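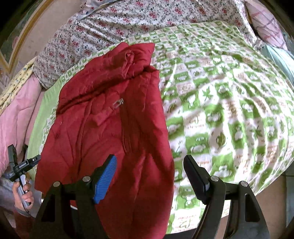
Section 7 of my Tadon storage bag guide is all about folding, and it's the bit people email me about more than any other, so I've made it longer this time. Padded things don't fold like shirts. They puff up, they slide, and the corner you tucked in a minute ago comes creeping back out again. Anything with a strap needs a bit of extra thought too. On the red quilted one, look for the little silver buckle on its flat red strap, lying more or less in the middle - that's exactly the sort of thing I want you to find before you start squashing, and step 3 deals with it.

What you need

The Tadon 16 bag (that's the 16 litre one, with the drawstring)
A bed, made or unmade, I'm not fussy
The cotton liner that came rolled up inside the bag
A clothes brush, or just your hand

If you've bought the bigger Protby chest as well, read this section anyway. The folding is the same and only the last few steps change, and those are in section 8.

Before you fold

Check that whatever you're packing is properly dry, right through to the filling. Feel along the seams, where it's stitched down flat, and then pinch the fattest part of the padding between your fingers. Mine go on the airer overnight even when they feel fine.

CAUTION: Don't pack anything damp. The liner breathes a little but the bag itself doesn't, and you will not like what you find in November.

Folding

1. Lay the padded thing out on the bed with the outside facing up. I leave the ordinary sheet on underneath. A bare mattress grabs at the fabric and you end up dragging it about.

2. Do up every zip, popper and button. If there's a long placket, run your palm down it so it lies straight.

3. Deal with straps and buckles now. Lay each strap flat along the body and turn the buckle so that its smooth side is against the padding. If the strap's long enough, fold it back on itself once. Please don't knot it! A knot in the middle of a packed bag makes a dent that takes ages to come out.

4. Bring the loose or floppy bits (hood, sleeves, loops, whatever yours has) in towards the middle. They don't have to be neat, they only have to be inside the outline.

5. Fold one long side over by a third. Lean on it with your forearm, gently, and wait. You'll hear the air going out. Count to 7 if you're the impatient sort like me.

6. Do the same with the other long side.

NOTE: The folded side will try to turn itself into a fat roll. That's fine, and I've stopped fighting it. As long as the roll runs straight it'll go in the bag perfectly well. If it's gone diagonal, which mine does about every other time, open that one fold and do it again.

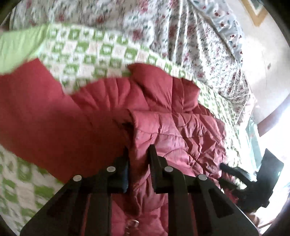 7. Now roll from the thin end towards the thick end. Press down as you go, but press with flat hands and keep your fingertips out of it, as you're trying to move air along and out, and poking just shoves it into the next square of quilting. Go slowly over the stitched lines. Stop when you get near any metal and check it hasn't twisted round to face outwards.

8. Hold the roll shut with your knee or your elbow (very dignified) while you reach for the liner. It helps enormously to have put the liner next to you first, which I still forget.

9. Pull the liner over the roll like a pillowcase, then stand the whole lot up and drop it into the bag.

10. Pull the drawstring, push the toggle down and tuck the ends in.

CAUTION: Don't use a vacuum cleaner to suck the air out. The Tadon 16 hasn't got a valve, and holding the hose over the opening will just eat the drawstring. Ask me how I know.

How much will fit?

One thick padded item or 2 thin ones. I did weigh a few when I was testing, and the lightest I tried, at 499 grams, left enough room on top for a scarf and a pair of gloves. Don't go by weight too much though. Bulk is what matters, and some very light things are enormous.

If it won't go in

Take it out and start again from step 5. Nearly always it's air still trapped in the second fold. If you've had three goes and it still sticks out of the top, it's probably too big for this bag and you want the Brandes size, which takes a full double quilt. The Brandes has a zip instead of a drawstring, so skip step 10 and close it from left to right, holding the fabric away from the teeth.

Labels

There's a little window on the front of the bag with a card in it. Write what's inside and which bed or which person it belongs to. Pencil is better than pen, you'll be reusing it. Spare cards can be ordered from Zerkness, who make them for me, but a bit of cut-up cereal box does the job too.

Getting it out again

1. Open the bag somewhere with space. It comes out faster than you'd think.

2. Unroll it on the bed, pick it up by two corners and give it a good shake, then turn it round and shake it from the other end.

3. Leave it lying flat for an evening before you use it. The creases across the padding drop out slowly. Any that are still there by bedtime can have a go over a warm radiator, with a towel in between.

4. Put the liner in with a white wash and roll it back up inside the empty bag when it's dry.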